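Open house at the Kelero building, Sep 6, 2018

I almost skipped this one, and I'm so glad I didn't! Kelero opened its practice rooms at the Werport site for one afternoon, and I spent most of it in the big downstairs room where they try out doors, floors and simple household fittings before anything goes into a real apartment.

The floor alone made me happy - smooth blue-gray, clean, loads of open space, with a plywood box up on a thin board and a green sandbag with bright lime-yellow trim lying nearby. Then there's the glass sliding door in its glossy white frame, with a long curved silver handle and a neat little lock latch beside it. I could have looked at the track for an hour (two grooves, very tidy). 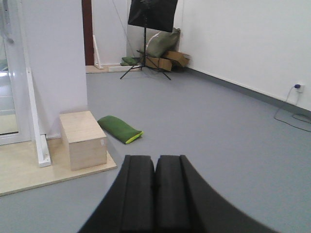
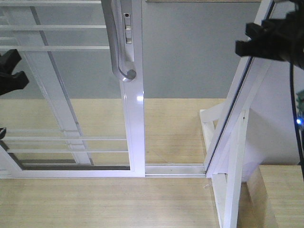
Tuminon wrote in the comments that the upstairs rooms were worth the climb too, and that anyone going in October should ask to try the heavier doors, which were closed to visitors this time.

I missed those completely, so I'm going back. Entry was free, parking was easy, and the booklet they hand out at the desk has a good floor plan on page two. The coffee ran out by three, so bring your own if you're coming late in the day.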